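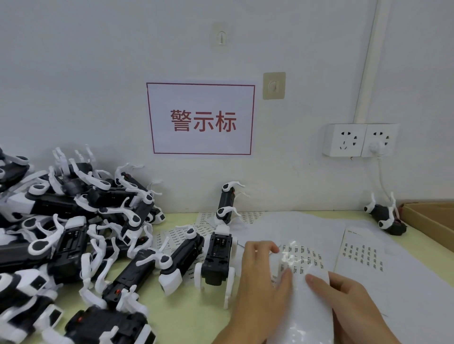 Pimumora promises free doll repairs, but the fine print is thin

February 2023

Toy maker Pimumora says it will repair its soft-bodied dolls free of charge for 10 years after purchase, in what the company calls the longest promise of its kind in the toy business. It gave no source for that claim, and its press office did not supply one when asked.

The plan, which goes by the name Mended for Life, was announced at the Trendia toy fair in January and is now live on the company's website. Parents fill in a form, upload proof of purchase, and mail the doll to a service center. The doll is supposed to come back cleaned, restuffed and fixed. The company says the work itself costs the customer nothing.

Postage is another matter. The customer pays to send the doll in, and the terms posted online say return shipping is free "for the first eligible repair." They do not say what a second one costs. A family with a four-year-old who drags a doll everywhere by one arm may find out fairly soon.

The word "eligible" does a lot of work in the terms. Loose seams, lost stuffing and eyes that no longer close are covered. Hair is not, and neither is anything put down to "rough or unusual play." Staining is excluded, as is fading from sunlight. So is damage from machine washing, although the care label on several of the dolls says the bodies can be washed on a gentle cycle. Asked about this, the press office said the label and the terms "should be read together." We read them together and still could not tell whether a doll that split in the wash would be repaired.

Vinyl heads and limbs are covered for 2 years only. That is a big gap in a promise sold on its length. Vinyl is where many older dolls show their age: it gets sticky, it yellows, and joints go slack. Cloth bodies can usually be restitched at home by anyone with a needle and some patience. The hard part of the job is the part that runs out first.

The plan also covers only dolls bought new since the start of January. Dolls bought before then, including those opened over the holidays, are out. So are dolls passed on from a cousin or picked up at a yard sale, as the promise belongs to the original buyer and cannot be transferred. For a product that gets handed down as often as a doll does, that rules out a good many of the children who will be holding one when it finally falls apart.

Pimumora has put one number at the front of its campaign. It says 2,373 dolls were repaired during a trial and that almost all of the families were happy with the result. The company would not say how long the trial ran, how many dolls were sent in and turned down, or how the families were asked. A doll rejected at the form stage would not show up in the total at all. Without the other half of the sum, it is hard to know what the number is meant to prove.

The repairs themselves are being done by Adeleke, a contractor that already handles returned toys for other brands. Adeleke confirmed that it has the contract and said its staff have been trained on the full Pimumora range. It would not discuss how many people are on the job or how long the agreement lasts. That second point matters more than it might seem. A ten-year promise is only as good as whoever is still around to keep it, and the terms let Pimumora end the plan "at any time with reasonable notice." They do not say whether dolls already bought would stay covered if it did.

There is also the question of what happens when a doll cannot be fixed. The website says the family will be offered "a comparable replacement." Most parents know how that would go over. A new doll with the right dress and the wrong face is not going to fool anybody at bedtime. The terms give the company the right to keep the original unless the customer asks for it back on the form, in a box that is left unchecked to begin with. Anyone who uses the service should look for that box before hitting send.

Retailers seem to like the idea. Savow, which stocks the dolls online and in its stores, has given them a banner on its home page and a sticker on the shelf edge. The sticker reads "Repaired free for 10 years" and leaves out the limits on vinyl. Savow said the wording came from the manufacturer and that shoppers could read the full terms online. It has also raised the price of the two largest dolls in the range, a change it described as routine and unrelated to the plan. Pimumora said stores set their own prices.

None of this makes the offer worthless. Few toy companies will touch a doll once the normal return window closes, and a parent with a burst seam and a receipt could do well out of it. Turnaround is listed as four to six weeks, slow for a child but not out of line for mail-in repairs. Spare parts would be a more useful step for plenty of owners - eyes, elastic cord, replacement shoes - and Pimumora said it is "looking at" selling them. It said much the same a year ago.

Buyers who want to use the plan need to register the doll within 30 days of purchase, a condition that appears near the bottom of the page and is missing from both the box and the Savow sticker. Keep the receipt as well. The company says a bank statement will not be accepted, and gift receipts are accepted only if they show the date and the name of the doll.

Pimumora said the terms will be reviewed in the summer. It did not say whether customers who buy before then would get the old version or the new one.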